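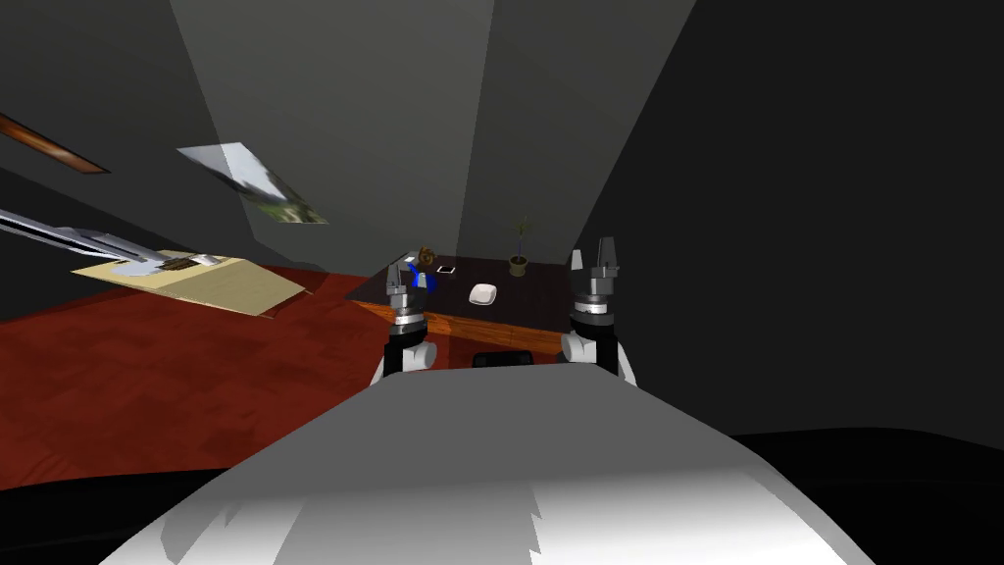

Lunch club moves to Koller Hall

From November the Tumine lunch club will meet at Koller Hall, as the kitchen at the old rooms is being refitted. Doors open at noon and food is served at half past. The price stays at £2, including tea or coffee.

The 35 bus stops outside the hall. Parking is behind the building, through the side gate, and there is a ramp at the back door.

Over 177 meals were served last month, so please book if you can. Put your name on the sheet by the tea hatch or leave a message at the Firkoren Road office. Tell us about any allergies when you book.

We still need large saucepans with lids and a working toaster. Soup recipes are welcome too.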